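Varard Community Help > Public Art and Events > Permits and Crowdfunding

Refunding backers when a temporary sculpture changes site

Posted by Ruba Ghanem

I am the secretary of a small arts association in Saltitz. In September we closed a crowdfunding campaign for a temporary outdoor sculpture by the artist Solange Joly. The campaign received 1,017 pledges.
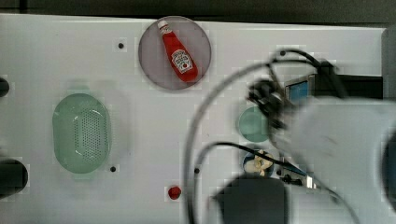
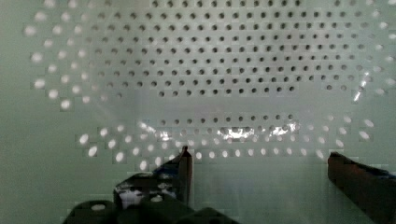
The campaign page stated that the work would stand in the riverside park. The parks office has now informed us that the ground there cannot bear the load, and has offered the old market square in its place. The design, the artist and the opening month remain the same. Several backers have written to ask for their money back on the grounds that they pledged for a work by the river.

I should be grateful for guidance on two matters. First, is the association required to refund these backers? Second, must the site permit be applied for again from the beginning, or may the existing application be amended? Our agreement with the fabricator, Cordier, calls for a first payment within 30 days, and the board does not wish to release funds until the position is clear.

Behrouz Asadi

The answer to your first point depends on the terms the backers accepted when they pledged. Please consult the campaign terms as they stood on the closing date, and keep a copy. Many such terms allow the organizer to make reasonable changes to a project provided that backers are told promptly. Others treat the location as part of what was promised. If your page described the sculpture as made for the river, or if any reward was tied to the park (a named place on the bank, for instance, or an evening viewing from the bridge), the backers concerned have a stronger case.

Whatever the terms say, I would advise the board to take the following steps before the first payment to Cordier is made.

Write to all backers, including those who have not complained. State the reason given by the parks office and name the new site.

Offer a refund on request for a fixed period. Our association in Arkach allowed 15 days when a mural was moved to another building. Requests were few, and the budget held.

Record the decision in the minutes, together with the text of the notice.

Ask Cordier in writing whether the payment date may be moved. A fabricator will often agree if the workshop slot is not affected.

With regard to the permit, a change of site is normally handled as a new application. The engineer's statement on the sculpture itself can usually be submitted again. The statement on foundations and anchoring cannot, as it relates to the ground. You should also ask who controls the square. In many towns the streets department is responsible for paved areas, and the parks office has no authority to grant their use.

Celeste Barros

Just refund them. It is not worth the argument.

Anatole Rolland

I agree with the greater part of what Mr. Asadi has written and would add a note on insurance. The policy for a temporary work generally names the site. Moving the sculpture without notifying the insurer may leave the association without cover during installation, when most claims arise. Please request a written amendment showing the market square and the revised dates, and attach it to the permit application.

The artist's consent should also be obtained. Ms. Joly's contract may give her the right to approve the location, and a verbal assurance will be of little use if the matter is later disputed. A letter of 2 paragraphs, signed by both parties, is sufficient.

As to the refunds, kindly check whether the platform's fee is returned to the association when a pledge is refunded. In our case it was not, and the difference had to be met from general funds.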